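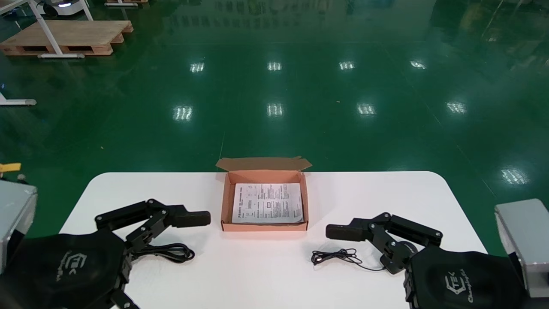
**What does a buyer get for the money with a two-arm packing cell?**

Two arms, two grippers, a controller, the software license for one year, and five days of on-site setup. The table, the floor anchors and the spare fingertip pads are usually quoted as separate lines.

## Session 4: Reading an offer for a two-arm cell

Handout by Harriet Pennington. Revised 11 February 2018.

Bring your marked-up copy of the Zotasa offer. We compare it with the Jatoi offer in the second half of the session. Both are for the same job: putting a printed sheet and a cabled accessory into a small cardboard box, then closing the lid.

### 1. The job before the product

Write the job down before you open the brochure. For our case:

- The box arrives open, lid up.
- The instruction sheet goes in flat. Corners may rise a little, but the lid has to close over them.
- The cable goes in after the sheet and must not hang over the side.
- The lid is closed and the box is pushed to the end of the table.

Most of the trouble is in the cable. A rigid part can be described by its size and where it is picked up. A thin cable has no fixed shape, and it can lie in a small tangle on the table before the gripper ever gets to it. Ask the seller how the cable will be presented. If the answer is "loose," ask what happens when the loop catches on a finger. Paper is the second problem: a sheet lying flat on a table is hard to get a fingertip under.

### 2. Grippers

Both offers use two-finger grippers with linkages and rubber-faced fingertips. Points to check:

**Pad length.** A long pad helps when pressing paper flat. It gets in the way inside a small box. Measure the box with the lid up, since the flap takes away one direction of approach.

**Pad wear.** Zotasa gives a pad life in cycles. Jatoi gives it in months, which tells you nothing until you know how many shifts they had in mind. Convert both to cycles.

**Sleeves.** A fabric sleeve over the wrist keeps dust and stray cable out of the joint. It also hides the fasteners. Ask how long it takes to remove and refit, and whether the sleeve is a stocked part.

**Grip force.** Look for the lowest force the gripper can hold steadily. Sellers print the highest. For paper and thin cable the low end matters more.

### 3. The table and the floor

Stepan Dmytriv ran the trial for Multa and kept a log that we will use in class. Two of his notes are worth copying here:

> Table not anchored for first runs. Moved slightly each time both arms pushed on the box. Re-taught positions twice before we bolted it down.

> Camera picked up ceiling light off the floor. Turned the exposure down and the fault rate went down with it.

Glossy epoxy floors are easy to clean and common in newer halls. They also reflect overhead lights in bright patches, and a camera that looks down past the edge of a white table will see them. Neither offer mentions lighting. Put it in your list of questions.

### 4. The numbers

The Multa trial ran 2,624 boxes. Zotasa's summary page reports the share of boxes completed "without operator assistance." In the notes at the back, that phrase leaves out restarts shorter than nine seconds. A short restart still needs a person standing close enough to press the button, so for staffing purposes it is assistance.

When you read a success rate, find out:

1. What counted as one attempt
2. What counted as a failure
3. Who decided, and whether they worked for the seller
4. Whether the cable was laid out by hand before each attempt

Jatoi gives a cycle time and no success rate at all. Toon Verhoeven's advice in the October session was to treat a missing figure as an open question and send it back in writing. Don't fill it in with your own guess and then compare the guess with the other offer's number.

### 5. Service terms

| Item | Zotasa | Jatoi |
|---|---|---|
| On-site setup | 5 days | 4 days |
| Software license | 1 year included | billed monthly |
| Fingertip pads | one spare set | not included |
| Remote support | included | through Gritik only |
| Re-teaching for a new box size | charged per visit | customer may do it |

The last row is the one people skip. If your box size changes with each product, a charge per visit adds up quickly. Jatoi lets the customer do the work but the training for it is a separate line - see page 9 of their offer.

Gritik is a third-party support firm. Check whose response time applies when the fault is in the arm and Gritik took the call.

### Reading and homework

- Read Niall Kinnear's note on acceptance tests, sections 1 and 2. Skip the appendix.
- Write an acceptance test for the packing job, one page at most. State the number of boxes, how the cable is presented, and what counts as a failure.
- Send it to Jin-sol Ham before the next session. She will pair you with someone who picked the other offer.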